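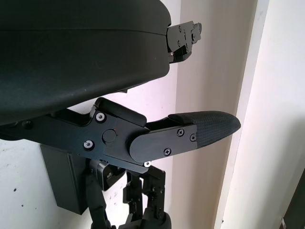 February, bench log, Bralmont gripper evaluation, second entry

Continuing with the loan kit from Bralmont. Kit as quoted is one gripper, one wrist bracket set, a spare pair of finger pads and a year of phone support. The pads are the item most in question. The sales sheet lists them as a wear part and gives 1000 cycles between inspections, with no statement of load. Fastener finish is mixed on the finger side: silver screws on the plate by the pivot, black cross-heads on the finger base. The parts list gives one finish for all of them. Asked Bralmont which is current. The pad has a woven carbon-fiber texture and a rounded tip, so small flat parts will have to be taken further back on the finger. Test plan changed to match.

Cycle test, 15:40
Set 1: 200 open/close, no part. No faults logged.
Set 2: 200 with the Zolby test block, default force. 3 drops, all in the first 100. Grip point moved back toward the hinge after the third.
Set 3: not run. Controller lost its home position on restart and I ran out of time.

Three drops is too few to say anything about the pads. The change of grip point went in partway through the set, so set 2 has to be repeated from zero with one grip point throughout. My error. Log kept anyway.

Software
The Liao driver installs cleanly but writes its config to the user folder, so a second login gets factory limits. Huiling hit this in the morning and lost her force settings. Workaround: copy the file by hand after each change. Bralmont support says fixed in the next release, no month given.

Open items
- Torque values for the finger base screws. Manual has a blank cell in the table.
- Price of pads bought separately. The quote only covers the spare pair.
- Does the Pladetti bracket pattern match without an adapter plate? Silvia Doležal has the drawing.
- Whether support covers a gripper fitted by us. The wording can be read both ways.

HZ note, added later: force reading at default is higher closing than holding. Check units before putting it in the report.

Next: fix homing, repeat set 2, then set 3 with the thin parts. No recommendation to purchasing until the torque table comes back filled in.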